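看机器人干家务:Weseck开放日一日记

六月的Weseck开放日定在星期五,上午九点半开门。我从市区坐轻轨过去,出站后沿着河堤走到旧纺织厂的院子,门口贴着一张纸,写明参观分组、每组人数和集合地点。我分在第二组,领队是Citlali Cárdenas,她在这里负责测试排期,讲话快,中文夹着西班牙语,遇到术语会停下来换个说法。

我去之前只想弄清一件事:机器到底能不能做家务,店里的零碎活能不能做。过去一年看了不少视频,叠衣服、装洗碗机、给货架补货,剪得都很利落。视频里看不到的是一件活从头到尾要多久,中间要人插几次手。开放日的好处是可以站在旁边看完整的一遍。

第一站是厨房间。台面、水槽、吊柜都是普通家用尺寸。任务是把沥水架上的盘子收进柜子。机器抓盘子的边沿,转身,放下,再抓下一个。平盘很顺,深碗差一些,有一只碗放进去以后歪着,操作员让它退出来重放。一轮收完用了17分钟。同组一位开餐馆的先生说,他店里的小工做同样的量用不了2分钟。Cárdenas没有反驳,她说现在测的是成功率,速度放在后面。

我问成功率怎么算。她说以整轮为单位,中途有人碰过就算失败,哪怕只是扶了一下碗。按这个算法,厨房这一项上周的成绩是七轮成三轮。她把记录表翻给我们看,失败原因一栏写得很短:滑、歪、柜门没开到位、盘子叠住。

第二站是店铺间,由Trondby负责。这里模仿一家小型日用品店,货架三层,活儿是补货和理货。负责人Boris Brabec以前在连锁超市管过仓库,讲得很实在。他说硬盒子早就不是问题,牙膏、茶叶、饼干,形状固定,标签朝外,机器一上午能理完一整排。难的是袋装的东西。薯片一捏就变形,洗衣液的补充装立不住,前面倒一袋后面跟着倒一片。我们看的那一轮里,盒装区没有出错,袋装区停了两次,都是Brabec自己走过去扶正的。

他还提到一个我没想过的麻烦:顾客。店里有人走动时机器要降速,孩子跑过来要停。真到了营业时间,一天里能正常干活的时间会打很大折扣,所以他们目前考虑的是打烊以后的夜班。夜里没有人,慢一点也无所谓,早上开门前理完就行。有人问出了错谁来收拾,他说早班的人,和现在一样。

中午在院子里吃饭,盒饭,茶水自取。我旁边坐的是Keyvan Kermani,做养老院的设备采购,专门从外地赶来。他对叠衣服不感兴趣,关心的是换床单和整理衣物。他们院里有155张床,每天光是把老人换下来的衣服收走、把干净的挂回去,就要占掉护理员一大块时间。他说哪怕机器只做收衣服这一步,他都愿意谈。我问他能接受多慢,他想了想,说只要不挡路,慢不要紧。

下午第一个看的是卧室间,Eteck的项目,这是我当天待得最久的地方。房间按一般住家布置,有床有衣柜有挂衣架。任务是处理搁在枕头上的衣服。主管Sandro Costa先讲了为什么衣物难:布料没有固定形状,同一件上衣扔两次,摊开的样子完全不同,机器每回都得重新判断哪里是领口、哪里是袖子。枕头又是软的,手往下一按,衣服和枕头一起陷下去,原先算好的高度就不准了。

他讲到衣架的时候,组里好几个人笑了,大概都想起自己早上找衣架的样子。人把衣架塞进领口凭的是手感,一只手撑着布,另一只手往里送,根本不看。机器要看,可是衣架太细,又容易被布盖住。Costa说他们试过把衣架换成粗的、换成颜色鲜艳的,成绩会好一些,但家里用的就是细铁丝的,最后还是换了回来。

我问他最常见的失败是什么。他说是提起来的时候只抓住一层,另一层留在原处;其次是袖子拖在床沿外面,转身时缠到别的东西。厚外套反倒比薄上衣容易,布料硬,抓哪里都差不多。裤子还没有正式开始测。袜子他摆了摆手,说明年再问。

Kermani问能不能在养老院试。Costa答得很直接,现在不行,有人躺在床上的情况完全没有做,供电和走线也得重新考虑。他建议先从洗衣房入手,那里没有老人,地面平,衣物集中。两个人后来在走廊里又谈了一阵,交换了名片。

最后一站是座谈,Moradi的Milagros Alarcón主持。她的公司不造机器,给小店和家庭做清洁外包,算是当天唯一站在用户这边的主讲。她列了一张单子,是她手下员工最不愿意做的活:擦浴室缝、搬洗好的湿床单、清理冰箱、给客人理衣柜。四样里面,今天现场能看到一点影子的只有最后一样。她的态度不算悲观,她说扫地机刚出来时也要人先把地上的东西捡干净,现在大家照样捡,也照样用。她愿意为一台只会做一件事的机器付钱,前提是它做那件事时不需要人站在旁边。

提问时间不长。有人问价格,各家都没有给数字。有人问隐私,卧室和浴室里装着摄像头在走的机器,客户肯不肯。Alarcón说她问过自己的老客户,多数人说人在家时可以,不在家时不行,这和她原先想的正好相反。

按我当天看到的,分开说几句。固定形状的东西,在固定的位置,不赶时间,已经可以用,店铺的盒装货架是最接近的。餐具能做,但慢,而且要有人盯着。衣物还在一件一件地试,离早上出门前随手扔在床上、晚上回来已经挂好,还差得远。我自己家里暂时不会考虑,如果开一家小店,夜间理货我会去问问报价。

给打算去的人几点提醒:院子里没有停车位,轻轨下来步行比较方便;午饭要提前登记;卧室间每组人数最少,想看清楚最好报上午的组。讲解以英语为主,Cárdenas那一组有中文。下一次开放日的时间,门口的告示上还没有写。 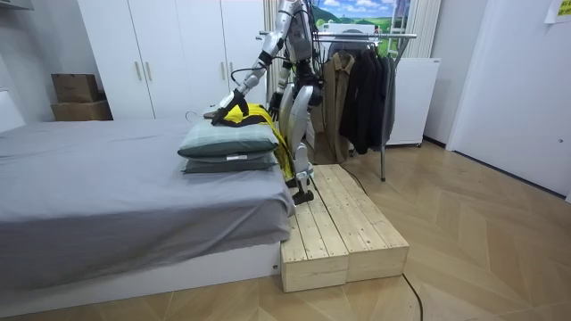 Eteck卧室间,机器人俯身伸手去够枕头上的黄黑色上衣。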